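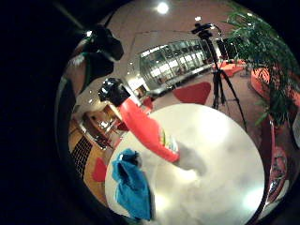

Does a face cream that feels cool when you put it on do anything more than feel cool?
Mostly it feels cool. Any wet product will do that for a minute as the water leaves the skin, and a pinch of menthol will stretch the feeling out longer. Whether your skin is any different an hour later is a separate matter, and the newest cream to be sold on the sensation doesn't settle it.

The cream is called Vemard. It comes from Hodska, a small skin care company that until now has sold hand balms and one decent lip stick, and it went on sale in November through the company's own site and the Wunach chain of drugstores. A jar costs 80 dollars. The box promises "a visible calm from the first touch," and the leaflet inside says 90 percent of users agreed that their skin felt soothed.

Felt is the word to watch. The leaflet gives the number of users as 536, a respectable crowd for a company this size, and it does not say what they were compared with. I asked. Widad Hattar, who founded Hodska with her brother Marwan, told me there was no comparison group. The testers got a free jar, used it for four weeks and filled in a form online. The form asked them to agree or disagree with nine statements, all of them flattering. There was no statement that said the cream did nothing.

"We never called it a clinical trial," Hattar said. "It's a user survey. Everyone in this business does them."

She is right about that, and it's a fair part of the problem. A person who has been handed an 80 dollar cream and rubs it on twice a day has usually decided by the end of the first week that it is doing something. Some of that is the rubbing. Some of it is that she has stopped using whatever was bothering her skin before.

The texture, I should say, is very good. It goes on like cold yogurt and sinks in without the tacky patch along the jaw that a lot of richer creams leave behind. I used it morning and night for most of a month. My cheeks were soft. They were also soft in October, on a plain cream from the supermarket.

Hussam Sfeir, a formulator who has worked on creams for several small labels and has no tie to Hodska, read the ingredient list for me over the phone. Water first, then glycerin, then a light ester, then shea butter. The cooling comes from a menthol derivative well down the list. "It's a nice, ordinary cream," he said. "I'd be happy to have made it. I would not be happy to have written the box."

The box makes much of something called the Palamarchuk complex, which sits in the last third of the list, after the preservative. Hodska describes it as a ferment of birch sap. Sfeir said that in a spot like that there could be a very small amount of it, and that no one outside the company can tell how small. Marwan Hattar, who handles production, declined to give the percentage and said the supplier would not allow it. He did say that it was "enough to count."

Enough to count toward what, he would not say either. I asked for any test of the ferment on its own. The company sent a two-page summary from the supplier describing work on cells in a dish, with no author and no year.

There is also the question of who should leave it alone. Cooling agents can sting on skin that is already raw, and the people most likely to reach for a cream marked "calm" are the ones whose faces are sore to begin with. Philomena Odoi, a skin therapist who sees a lot of redness around the nose and cheeks, said she has had two clients come in with jars of Vemard and the same complaint of burning at the corners of the mouth. Two clients prove nothing, as she pointed out herself. She would still like a warning on the lid. The leaflet does have a line about sensitive skin, on the back, in gray type under the recycling advice.

Hodska says the wording will be moved to the front when the leaflet is next printed. It gave no date.

None of this seems to be hurting sales. Nour Atallah, who buys skin care for Wunach, said the first order of 500 jars was gone before the window displays were up and a second is on the way. She thinks it's the feel of it. Shoppers try the tester on the back of the hand, they get the chill, and they go to the register. Asked whether she believed the claim on the box, she said she sells creams and does not review them.

Anyone who wants to try it can ask for a sample sachet at the counter, which holds enough for three or four days. Put it on one side of the face only, and the usual cream on the other. Hodska takes back opened jars within a month of purchase if they were bought from its site. Wunach does not.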